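Bucket-Washing Wool at Home

If you've been handed a raw fleece, lucky you! Washing it is one of my favourite jobs (yes, really), and a plain bucket does it beautifully. My last one was a Lozano cross, 2000 grams of it, grey as a storm cloud and full of hay.

Pull out the worst bits first, then weigh off 100 grams and tuck it into a mesh bag. Small lots come out so much cleaner.

Fill your bucket with hot tap water, stir in a good squirt of dish soap and push the bag under. Don't swish it, or you'll have felt! Leave it 20 minutes, lift it out, and go again with fresh water. Greasy fleeces may want three soaks. 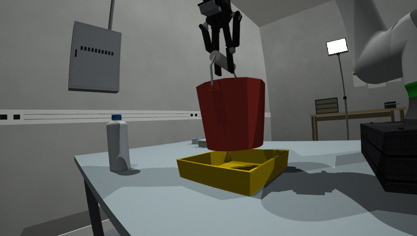
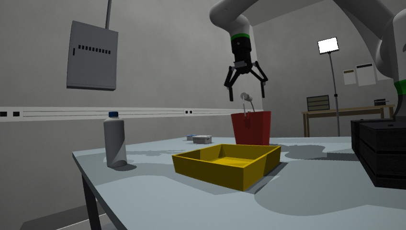
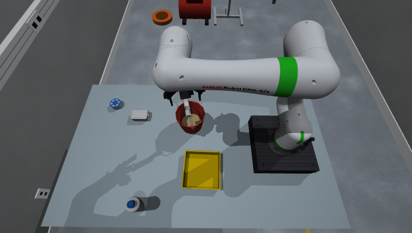
Red bucket with its handle up, first two pictures.

Rinse twice at the same temperature, squeeze gently and spread the locks on a rack out of the sun. Mine took until the next evening, and the colour that came up was gorgeous, all silver and honey.

Next time: carding, and my first go with the Drurnel drum.

Posted Jun 17, 2019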